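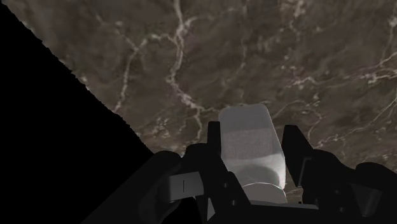

Zoia Shevchuk said the letter had to be wrong, because her Tredero had never given her any trouble in 90 thousand miles.

Ihor read it again at the service counter. A fuel line clip could work loose. Park outside until it was replaced.

"It's a recall," he said. "It's free. It takes 2 hours."

"And the part?"

He checked the screen. The Hostmont warehouse had 215 clips on order and none on the shelf.

Last updated: October
Print this page | E-mail this page
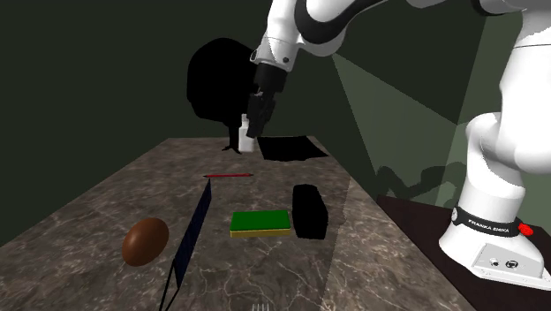

She asked where she was supposed to park. Her street in Grurdale had no spaces after six — everyone knew that.

Ihor thought about it. Then he took the keys to the back lot off the hook and wrote 22 on a tag.

"Leave it with us," he said. "My brother Svyatoslav will drive you home."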